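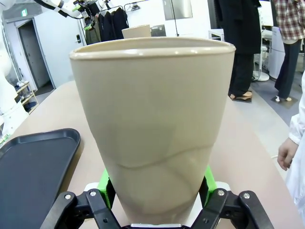
Ferkex putting trainer, four months on the practice green

I play golf at a small club with nine holes, and my handicap is not something to be proud of. Most of my lost shots are on the green, so last winter I decided to spend money on a putting aid instead of one more putter. I chose the Ferkex after reading too many opinions. I have now used it long enough to write my own.

In the box there is a rail that folds in the middle, two gates, a return ramp and a bag. The rail is 96 centimetres when it is open. The hinge closes with a firm click and after all this time it has no play in it. I was worried about this part the most, as a rail with a step in the middle would be useless.

The gates are the main idea. You push them on to the rail at the distance you like, and the ball must pass between them without touching. The wide gate forgives a lot. The narrow gate forgives nothing, and in my first week I hit its left post again and again. I learned from this that my putter face is closed a little at impact. My playing partners had told me the same thing for years, but I believed it only when I heard the ball knock.

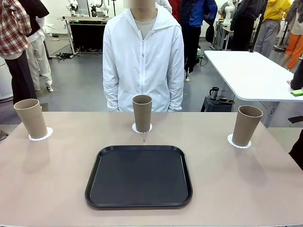
DALTDALE, June 30, 2018. I had finished the text up to this point when the summer putting competition came, and I thought it would be fair to wait for it. I holed more of the short ones than I did last year, and I had only one three-putt on the front half. On long putts I saw no change. The trainer does not teach you distance, and the maker does not say that it does, so this is not a complaint, but a beginner should know it before paying.

Now the weaker points. The return ramp is too light. On a carpet at home it stays where you put it, but on real grass a ball with good speed pushes it back, and after ten balls you are walking to collect them anyway. I put a flat stone behind it. The bag has a zip which catches on the lining at the same corner every time. The instructions are one sheet with very small drawings, and the drawing for the narrow gate is printed the wrong way round. I lost one evening because of that.

I also tried two others for comparison. The Plastora mat belongs to the club and lies in the locker room. It is softer and quicker to set up, but it keeps the shape of the roll at both ends, and the ball climbs a small hill before the hole. The Krishnan mirror is the opposite kind of thing. It shows you where your eyes are and nothing more. I liked it and I still borrow it sometimes, but it gives no answer about the stroke itself. If I could keep only one of the three, it would be the Ferkex.

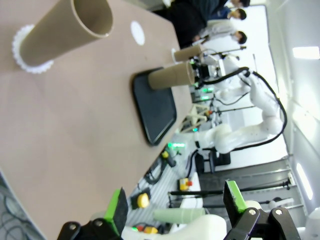
Tray and tubes on the table.

Some practical remarks for those who want to buy. The rail weighs more than it looks in the shop, so it is not comfortable to carry it together with a full golf bag. I leave it in the car. Wipe it after use on morning grass, or small pieces of dry grass stay in the channel and turn the ball. The posts of the gates can be ordered separately in packs of 4, and I have needed one pack, after I stepped on a post in the dark. They came in good packing and they fit well.

The price was 53 pounds with delivery. For a piece of rail this is not cheap, and I have seen it a little lower in the end-of-season sale. For me it was worth the money, as I use it three evenings in most weeks and it is still straight. If you practise only before a competition, use the mat at your club first and see if you have the patience for this kind of work.

In July I will try it with the heavier practice ball, and I will add a few lines here if the rail behaves differently.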